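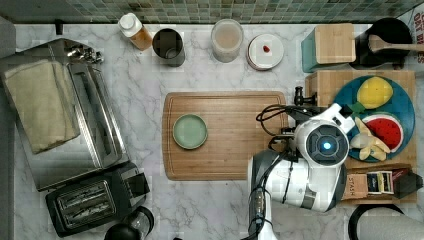 How many examples does one task need? We stopped at 426, and the curve had flattened well before that.

The task is moving plush fruit off a blue plate. I dropped 119 episodes for bad timestamps and kept the fumbled grasps, labelled as such. The Plundo loader still reads joint angles a step late.

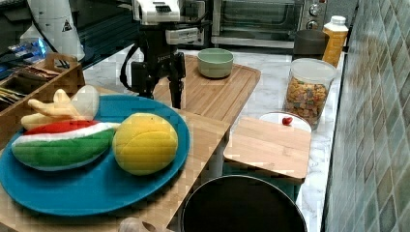
Maricel Marquez wrote that fumbles should be weighted down, as her Bullov runs learned to hesitate. I have left them at full weight for now. Training takes 400 epochs.

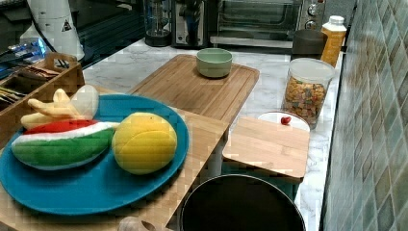
Next batch

Bowl positions get shuffled between episodes. Lighting stays fixed.

3 comments

Search this blog

Recent posts
Clock drift in Stunside logs
Resampling gripper data
Notes from August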